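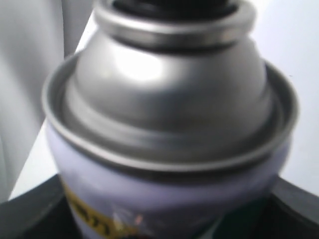
Weluvley out of Nidness Cup after marathon map

Weluvley are out of the Nidness Cup, and they took the scenic route. The favourites lost the deciding map of their semifinal to Trirketetti in overtime on Saturday's undercard stream that began at 4 in the afternoon and finished well after most viewers had gone looking for dinner.

Weluvley had led the decider by 11 rounds to four at the half, a margin that traditionally allows a team to relax. They relaxed. Trirketetti won the next pistol round, then the one after it, and by the time Weluvley called a timeout the lead was down to two and the chat had stopped being polite.
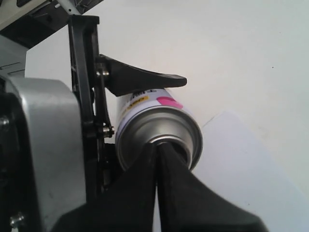 Bookmakers had Weluvley as strong favourites before the match, and anyone who backed the outsiders will be claiming today that they saw it coming. What they probably didn't see was Trirketetti's decision to save their rifles three rounds running, a tactic the casters labelled timid right up until it worked, at which point it became disciplined.

The match needed 66 rounds across its three maps. It also needed two technical pauses, the longer of them caused by a headset that could hear everybody except the player's own teammates. Play resumed with a spare, and his results improved enough that the original may not be missed.

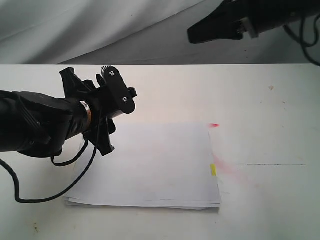

Trirketetti now meet Eskildsen in the final. Eskildsen won their own semifinal in straight maps and have spent the extra time practising, or at least posting photos of themselves near computers. They have beaten Trirketetti in both meetings this season and will start as favourites, a position that has done nobody much good at this tournament.

Weluvley drop into the third-place match, where they will play for a smaller cheque. The club said it would review its second-half defence before the November qualifiers.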